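About us

Vodonbridge Mending School. Two rooms above the old chemist, kettle always on. Evening classes in hand sewing, darning, patching and basic alterations. No machines in the first term, sorry, we get asked a lot.

Started by Dalia Benmoussa and Fereshteh Dehghan, who met at a bus stop arguing over whether a coat lining could be saved. (It could. Fereshteh still wears it.) First class was 2 people and a biscuit tin of buttons. We now teach 34 a week in term time, plus the drop-in.

What we do. Beginners' course, 13 weeks, starts after the summer break. Jeans and workwear. Knitwear, taught by Dalia, usually full by June so get your name down early. Collars and cuffs if enough of you want it. Bring your own clothes to work on, the ones you really wear, not something bought for practise.
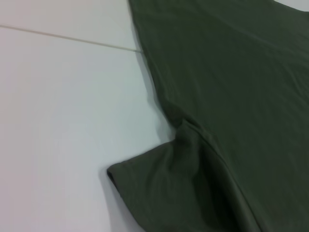 Jersey gets its own evening because it stretches and people panic. Ballpoint needle, loose tension, don't pull. You'll get the hang of it by the second go. Holes under 17 mm we darn, anything bigger gets a patch on the inside.

Fees are on the noticeboard page. Concessions for students and anyone out of work, no paperwork, just tell us. Thread and needles included, fancy buttons not.

Drop-in is 6 till 8 in the back room. Bring one item please, two at a push. We'll show you how to fix it but we wont do it for you, that's the Prekau Street tailor's job and he's very good.

Getting here: side door, up the stairs, mind the third step. No lift yet. We're talking to the landlord about the ground floor and will post as soon as theres news. If stairs are a problem ring first and Fereshteh will meet you at the Jemo café next door, she teaches there most afternoons anyway.

Messages get answered after class, so usually late. Leave a number.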